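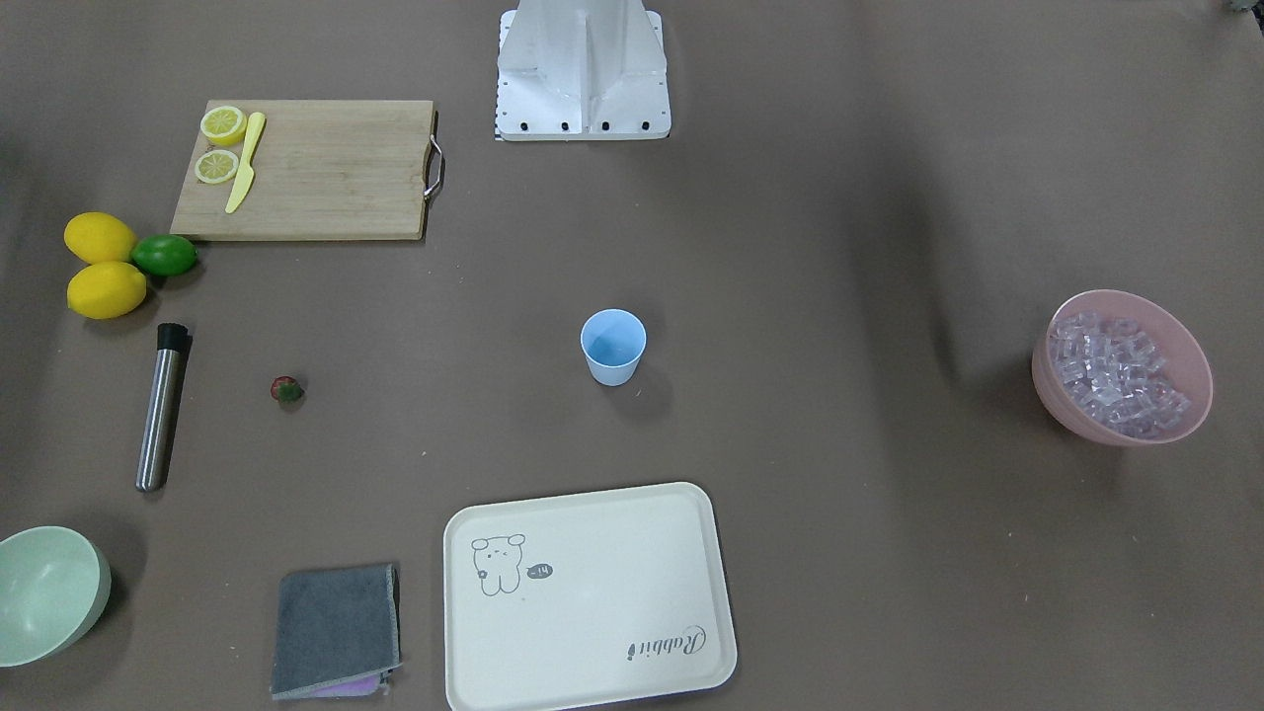
Search this site Enter keywords

Brilby: a task-planning layer for two-armed kitchen manipulation
Reviewed by Reet Luik

Brilby is the planning method released by the Fisent group as an add-on to the Destus control stack. It takes a written instruction, breaks it into subtasks, and passes each one to a learned policy together with a short visual memory of what has already been done. The claim under review is that this memory reduces repeated and skipped steps in long tasks. I ran it for most of May on our own bench, using the drinks task supplied with the release: citrus, a cutting board and plastic knife, a light blue cup, and ice in a pink bowl.

Installation took a morning. The documentation is adequate for the planner and poor for calibration; the section on the arm-to-table transform refers to a configuration file that no longer exists. The older Sosa file works if the units are changed to metres.

I recorded 114 trials, 75 with the memory enabled and the rest with it switched off. Object positions were varied by hand between trials. Starting layouts were drawn from the same list in both conditions, although the order was not randomised, and I would want that corrected before anyone quoted the comparison.

The main effect is real. With memory off, the policy returned to an ingredient it had already handled in 19 trials. With memory on, this happened in 9, despite the larger number of runs. Skipped steps showed no clear difference. The authors report an improvement on both, and I could not reproduce the second.

Grasping is unchanged by the method, as one would expect. Ice remains the weakest item. Clear cubes give poor depth readings, and the policy tends to close too high and come away with nothing — the planner then marks the subtask as complete, because its check looks at arm motion and not at the contents of the cup. This is a design fault and should be easy to fix. Lemon halves were handled well when placed cut side up. A strawberry on the bare table was usually found at the first attempt.

Planning time is acceptable on a single desktop card. Logs are verbose but well structured, and every subtask carries a time stamp. One overnight run, left going on a Sunday, filled the disk and stopped without an error message. Set a log limit first.

I would recommend Brilby to groups already running Destus who have trouble with repeated steps. For skipped steps, or for anything transparent, the present release offers little. The completion check needs replacing before the method is used unattended.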